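January, a little past eleven at night

The kettle has boiled twice and I've let it go cold twice, so I am going to sit down and write this properly with the third one beside me. It was a good day, mostly. I say mostly because I spent the whole morning convinced I had broken the grasp planner, and the planner was fine all along, and I was short with Mathis before lunch when he didn't deserve it.

Let me start from the morning. I came in to find the overnight batch had finished, all 1,881 trials, and the summary page said 61 failures. Last week's batch was much cleaner than that, and the only thing I'd merged in between was my change to the way Zarklow picks its contact points. So of course I went straight to my own code. I had two windows of it open and a sheet of paper covered in little arrows before I'd even taken my coat off. The change is such a small one, too. The old version took the widest pair of opposing points it could reach and called it a day, and mine gives a bit of preference to pairs that sit lower down and closer to the line of the center of mass. I had been quite proud of it. I'd told my sister about it on the phone, poor thing, and she was very kind and asked whether it meant the fingers would drop fewer things, and I said yes, that was the whole idea.

Well, by ten I was ready to take it all out again. Mathis Coste came by with his mug and read over my shoulder for a while and said, in that slow way he has, "Are they all failing the same way?" And I said of course they were, they were all slips, it said so right there in the column. He said the column says slip for anything that ends up on the table. I told him I knew what the column said. Then he went away, and I felt bad, and then I did what he'd suggested, which took most of an hour I could have saved by being nicer.

They weren't all the same. Seven were real slips - no, I've just checked my paper, I wrote a seven and crossed it out, it was six. Six real slips, and one odd run that had simply timed out with the arm still moving toward its start pose. The other 54 all had the object jumping sideways in the very first step after the fingers closed, before any lift had been commanded. A thing that jumps before you've picked it up hasn't slipped. Something has shoved it.

So then it was a matter of finding out what was doing the shoving, and I had a lovely couple of hours after lunch, I really did. I had forgotten how much I like that kind of work, when the question has finally gotten small enough to hold. I wrote a little script to replay just those runs, slowed right down, and to print the contact forces at every step, and I put the replay on the big monitor and pulled the good chair over. All the jumpers were lumpy shapes with some sort of hollow in them. The smooth ones and the boxy ones were fine every time.

The trouble was in the collision shapes. When Courtois imports a mesh it makes a simplified version for the physics to use, and somebody (me, last fall, in a hurry, I looked it up) had left the setting at one convex piece per object. So every dent and groove gets filled in as if you'd stretched a bedsheet over the thing. The planner was looking at the real surface, with all its dips, and choosing a sensible spot, and the fingers went politely to that spot, and as far as the physics was concerned they had just been driven into solid rock. Naturally it threw the object across the room! The old planner hardly ever got caught by it because the widest points are nearly always on the outside, where the two shapes agree. My change sent the fingers into the narrower places, and that's where they don't.

I changed the import to break each mesh into several smaller convex pieces, which is slower to load but not painfully so, and I started rerunning the failed ones one at a time because I couldn't bear to wait for a batch.

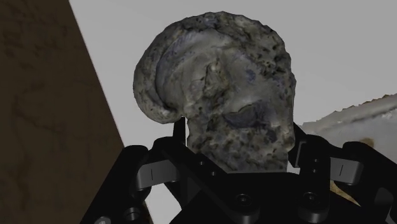
I watched a good many of them go through, more than I needed to. The jumping is gone. The fingers close, the forces come up in a nice even ramp on both sides, and they stay up while the arm lifts. I must have said "oh, well done" out loud at some point, for I heard Mathis laugh from the other side of the partition. I went over and apologized for the morning and he said he hadn't noticed anything, and he is a terrible liar, and I'm going to bring him some of the almond cake.

The real slips are still slips, I should put that down so I don't fool myself later. They are all on the heavier objects and I suspect the force limit in the Buker controller, which was set for something much lighter and which I've been scared to touch. That can be tomorrow's job. I also want a check in the importer that compares the simple shape against the true one and complains if the gap is too big, and I want the results column split so that "slip" means a slip. I've written both on a yellow note and stuck it on the monitor, on top of the other yellow notes.

The full batch is running again now with the new shapes. I started it before I left and I've promised myself not to log in and look at it from bed. Horkska wants the numbers for their review by the end of the month, and for the first time since the holidays I don't feel sick when I think of it.

It has started snowing again, very fine stuff, you can only see it under the streetlight. I need to find my other boots before morning. The tea is just right for once, so I'm going to stop and drink it.

Text and pictures © the author | Write to me through the contact page | Back to top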